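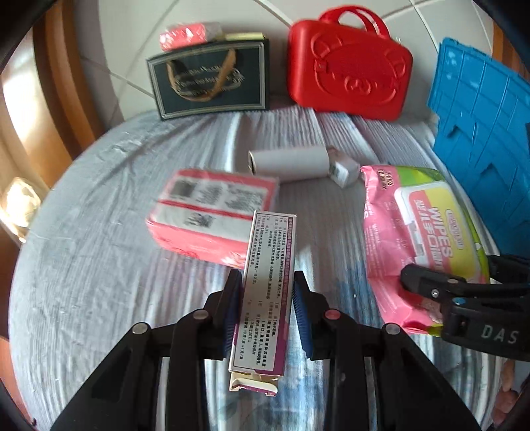 Household Packaging Waste in the Lukumay District: Final Project Report

1. Background

Plastic film and mixed-material packaging are not accepted in the curbside program that serves Lukumay. Residents are asked to place them in the general waste bin, which is collected by Plasar and taken to the transfer station at Irkden. The purpose of this project was to find out whether residents understand the sorting rules and how the printed guide could be improved.

2. Method

A questionnaire was delivered to 853 households in April. It contained 9 questions on sorting habits, storage space, and knowledge of the current rules. A total of 400 completed forms were returned and entered into a spreadsheet. Forms with missing answers were kept, and the blank items were left out of the totals for the question concerned.

Soft packs with a rigid lid were treated as a separate category – the film and the lid are often made of different plastics, and the district guide does not mention them.
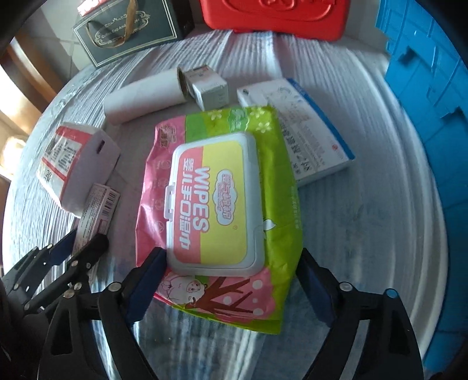
Signe Hedegaard

3. Findings

Most respondents sorted glass, paper, and metal cans as the guide requires. Answers on plastics were far less consistent. Many respondents placed film in the recycling bin, and several wrote in the margin that they had never received a guide. Respondents in apartment buildings mentioned a lack of kitchen space more often than those in single-family homes.

4. Limits of the Study

The questionnaire was offered in one language only. Answers describe what residents say they do, and no bins were inspected.

5. Recommendations

The guide should be reissued with a separate entry for film and for packs with lids. A trial of the new text is proposed for 100 households in Plaltanau, where collection follows the same schedule. The questionnaire and the spreadsheet have been deposited with the department office.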